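Flomatari Memorial Guest Book, Linen Cover

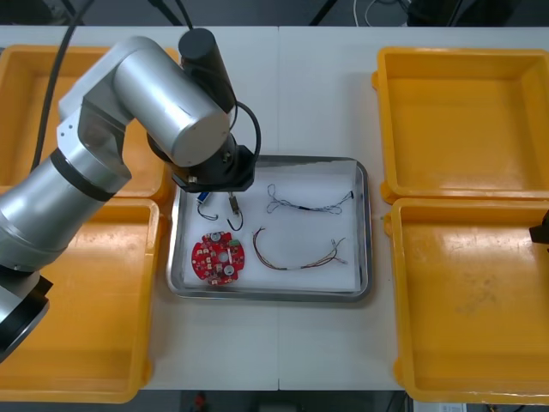
I started making these after my grandmother's service in May, when the book on the stand by the door was the kind with a padded cover and a pen on a chain, and half the family had signed it before we noticed there was no room to write anything but a name. I wanted the stories! I wanted the neighbor who used to trade her tomatoes for eggs to have a whole page if he felt like it. So I sat down at my kitchen table in Skurnmont and sewed one the way I thought it should be, and a cousin asked for one, and then her church did, and now it's most of what I do.

The Flomatari is the bigger of my two books (the small one is the Abera, and it has its own page). It lies flat when it's open, so an older guest doesn't have to hold it down with one hand while writing with the other. The paper is heavy enough for a fountain pen and I've tried it with the cheap gel pens funeral homes tend to put out, too. No bleed with either one.

What you get
One book, linen over board, landscape shape
Lined pages for names and addresses up front
Blank pages behind those for longer notes
5 slip-in sleeves at the back for the order of service, the obituary clipping, prayer cards and so on
A ribbon marker
A plain box to keep it in

Colors: oatmeal, slate, dark green. I had a burgundy but the mill dropped it, and I haven't found another I like as well.

Name on the cover
I can stamp a name and years on the front in gold or blind (that's pressed in with no color, and I love it on the slate). The type is Vidier, an old-looking face that stays readable from a few steps away. Please, please check the spelling and the dates with a second family member before you send them to me. I'll email you a proof and I don't stamp anything until you write back.

Timing
I know you usually don't have long. Plain books go out the next working day. Stamped ones take three working days once you've okayed the proof, and if the service is sooner than that, write to me anyway and I'll tell you straight whether I can make it. Some families put out loose cards on the day and tuck them into the book later, and it looks lovely.

Returns
Plain books can come back if they haven't been written in. Stamped ones can't, unless the mistake is mine, and then I make you a new one.

Item no. 509
Page updated Oct 17, 2022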